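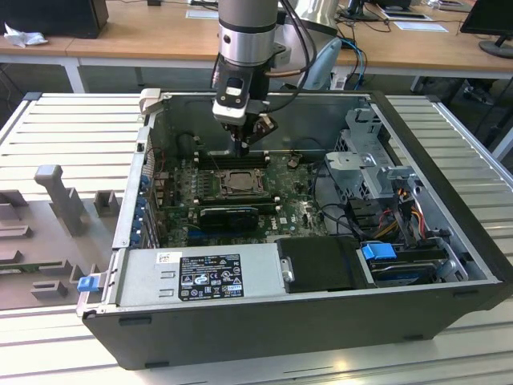

The depth sounder stopped working again on Thursday, halfway up the river to Zanside with the tide already turned. I had a fair idea it was the connection behind the switch panel, as it was last year. Getting at that panel is the worst job on the boat. With a desktop computer you can lay the case on its side on a bench, take the side panel off and the whole motherboard is facing up at you, memory slots and all. On Gunent you lie on the quarter berth with your head against the engine box and reach round a bulkhead with one hand. I decided to carry on without it.

I know that stretch well enough. Keep the moored boats close to port as far as the old slip, then cross over early and stay on the outside of the bend. The only place I worry about is the bar by the last green buoy, where it moves a bit every winter. I used the lead line there, the first time it has been out of its locker this season. It needed untangling first, so I went round in a circle twice while I did it, with the tiller between my knees.

Tied up on the visitors' pontoon at 1420. Donnie Hepburn came down and took my bow line, and told me I could stay where I was until the morning as the boat booked in for that berth had rung to say she wasn't coming. Overnight charge is up a little on last August. The showers are still good, and they have mended the tap at the end of the pontoon.

After a cup of tea I took the panel off. Four screws, one of which went straight into the bilge, where I found it with the magnet. The connection I re-made last year was fine. The trouble was further along, in the join where the sounder cable meets the supply. Whoever fitted it had twisted the two wires together and wrapped them in tape, and the tape had gone to glue. The copper underneath was black for an inch or more. I cut it all back to bright wire, which left me short, so I had to let in a new length. I used tinned cable this time and proper crimps with heat shrink over them.

While I was in there I looked at the rest of it. There are three more joins like that one, two on the cabin lights and one on something that doesn't seem to go anywhere. I traced it as far as the galley and lost it behind the lining. I have pulled the fuse and will see what stops working.

The sounder is an old Wimex and I would like to keep it. It has a dial with figures large enough to read from the helm without glasses. Kenneth Niven has been on at me to get a chartplotter with the depth built in, and he sent me a link to one at £699. That would be a good part of a new mainsail, and I would rather have the mainsail. The present one has had two repairs to the leech and the sailmaker said not to bring it back for a third.

Switched on at 1745 and the sounder gave 2.1 metres, which agreed with the lead line. I left it running through supper and it stayed on.

Supper was sausages and the last of the potatoes. Tracey Crabtree and her brother were in from Rutherford on their ketch and asked me over afterwards. They had come down outside in a lumpy sea and both looked tired. They are heading west as soon as the wind goes round, and hope to be away for five weeks. Her log had clicked past 2000 miles on the way in, all of them since she bought the boat. Mine reads 186 for this year, and a lot of that is going up and down the same river.

Quiet night apart from a halyard on one of the boats inshore of me. I got up at one and tied it off with a bit of shock cord.

Friday was grey with a light southerly. I left at 0855 to carry the last of the ebb down, motoring to the bend and then sailing under the genoa alone. It was slow going but there was no hurry. Two seals on the mud below the slip. The sounder worked the whole way and showed 55 centimetres more over the bar than I was expecting, so either it has shifted or I had the height of tide wrong. I will check the tables before I write that down in the pilot book.

Picked up the mooring at the second try at 1130. Pumped the bilge, closed the seacocks and rowed ashore against the start of the flood.

Jobs for next time: re-do the two cabin light joins, find out where the mystery wire goes, mark the lead line again as the three metre tag has come off, and buy a spare set of panel screws. Naheed Bhutto has offered to come and do the far side of the bulkhead, as her arms are thinner than mine. The gas bottle also feels light, so I will take the spare down with me.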